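Salard-Cama: demonstrações bimanuais de manipulação de tecido sobre uma cama

Ficha de dados, versão 2

Resumo

Este repositório reúne as demonstrações usadas no nosso estudo sobre aprendizagem por imitação com tecidos. A pergunta era simples: uma política treinada só com garras de mão, sem teleoperação, consegue apanhar e reposicionar um pano solto sobre uma superfície que também se deforma? A superfície é uma cama com lençol claro. A resposta curta é que consegue, com limitações descritas mais abaixo.

A recolha foi feita em junho, no espaço da Vistberg. A responsável pelos dados é Loretta Ridgeway.

Recolha

Cada operador segura duas garras, uma em cada mão, e cada garra grava a sua própria vista grande-angular. Os episódios começam com os dedos abertos.
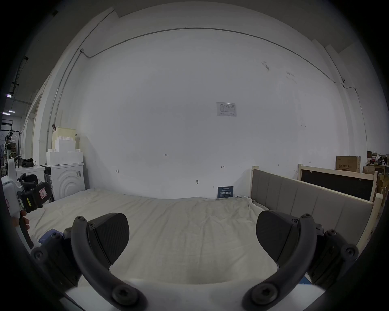

O conjunto tem 800 episódios. A duração máxima de cada um é de 30 segundos; os que passavam desse limite foram descartados e não estão no arquivo. A cama ficou sempre no mesmo sítio, mas o lençol não foi esticado entre episódios — as rugas de um passam para o seguinte. Foi uma decisão deliberada. Na versão anterior alisávamos tudo antes de gravar e a política falhava assim que encontrava uma dobra.

Os objetos à volta da cama também não foram fixados. Quem quiser treinar com fundo constante deve usar a lista fundo_estavel.txt, que é um subconjunto bem menor.

Organização

episodios/ contém uma pasta por episódio, com os vídeos das duas garras, a trajetória de cada uma e a abertura dos dedos.
divisoes/ contém as listas de treino, validação e teste.
notas/ contém as observações dos operadores, em texto livre e sem revisão.

As trajetórias estão em metros e quaterniões, no referencial da primeira pose da garra esquerda. O relógio comum é o da garra esquerda.

Anotações

Marcámos três instantes por episódio: contacto, fecho e largada. O fecho é o mais fiável. O contacto é difícil de decidir pelo vídeo quando o pano está amarrotado, e nesses casos o campo vem vazio em vez de estimado.
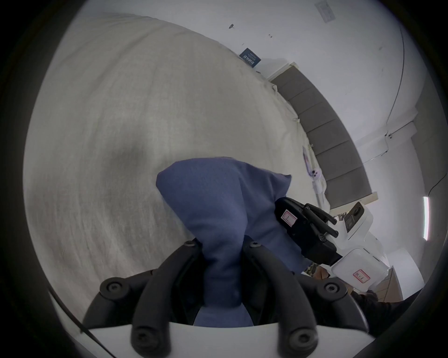

Para a largada usamos o primeiro fotograma em que os dedos deixam de tocar no tecido. Se a outra garra ainda o segura, conta na mesma.

Resultados

Treinámos duas políticas de base, Ahuja e Poko. A Ahuja usa só as imagens; a Poko recebe também a abertura dos dedos. Em 100 tentativas por política, a Poko largou o pano a meio menos vezes. Na fase de aproximação não vimos diferença que valha a pena relatar.

Limitações conhecidas

Há uma só cama e uma só sala. Não testámos lençóis escuros. A trajetória perde precisão quando a câmara fica virada para uma parede lisa durante muito tempo, e cerca de 2 por cento dos episódios têm saltos visíveis na pose — estão marcados com salto_pose, mas não foram removidos.

Os braços e as mãos dos operadores podem aparecer nas imagens. Não há gravação de som.

Pedidos de correção devem indicar o número do episódio e o nome da garra.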